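Section 4. Fitting the tabletop against the wall

Read all of this before you peel anything. Applies to the Mumier white top, both sizes. If you have the Hilten folding version skip to section 7, the brackets are different.

Before you start
Clear the wall side. Wipe the wall down with a damp cloth, then a dry one. Paint less than a month old, wait. Spare hands needed: 2 people for lifting, one is enough after that.

Tools: pencil, spirit level, soft cloth, the long hex key from bag 3. Not the short one. The short one is for the feet.

1. Stand the frame 4 mm off the wall. Use the card spacers from the box. Don't guess it.

2. Level the frame first, top second. Feet turn clockwise to go down. Check both ways, along and across.

3. Lay the top on, shiny side up. Both people. Set down the front edge, then lower the back. Don't drag it, the finish marks.

4. Slide the top back until it meets the spacers. Look along the join from one end, with your eye right down at table height. A dark line of the same thickness all the way means good. Thicker at one end means the frame has moved, go back to step 1.
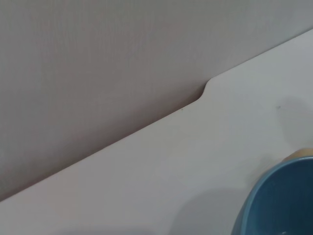

5. Back edge not straight? Some walls aren't and some back edges aren't either. A small step or bump in the line is fine so long as the top sits flat and doesn't rock. Press each corner in turn. If one lifts, feet again, step 2.

NOTE: don't plane or sand the back edge to chase a wobbly wall. Takes off the seal and water gets in. If the gap really bothers you use the Vidmar edge strip (sold seperately, part 294).

6. Spacers out. Pull straight up, not sideways.

7. Fix from underneath. Four screws, long hex key, finger tight on all of them before you tighten any. Then go corner to corner, opposite ones.

CAUTION: stop when it bites. Over-tightening will push a screw through and there's no repair for that. 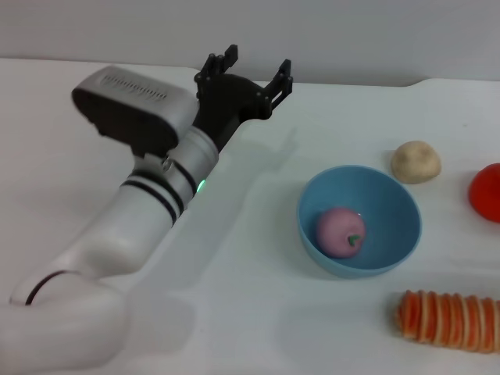

One owner wrote to us that the gap was perfect at step 4 and gone by step 7, because tightening had pulled the whole top back against the wall. Could we please say to leave the spacers in till the end? Fair point. On the large size, yes, leave them in until all the screws are tight, then do step 6. Small size either way works.

8. Check the level again. It will have shifted a bit. Correct at the feet, never by slackening the screws.

Cleaning the top
Warm water, drop of washing-up liquid, soft cloth. Dry it after. No cream cleaner, no scouring pads, no bleach. Grey smears are nearly always old soap so rinse twice.

Check for marks with a lamp held low at one side. From overhead you'll miss most of them on a white finish. Also tell shadow from dirt before you start rubbing: move the lamp, if the patch moves its a shadow.
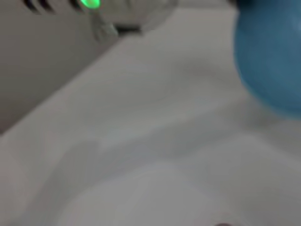
Wipe along the back join with a folded cloth, dry edge first. Crumbs collect there. A wooden skewer with the cloth over it does for the narrow parts, anything metal will scratch.

NOTE: heavy things with hard feet, put a mat under. Lift to move them. Same goes for plant pots and anything straight off the hob, which needs a proper trivet.

After the first month
Re-check the screws. Quarter turn at most. Re-check the feet if the floor is boards.

Spare spacers and screws come from the Petitmont parts counter, quote the number on the underside of the top. Edge strip fitting is in section 5.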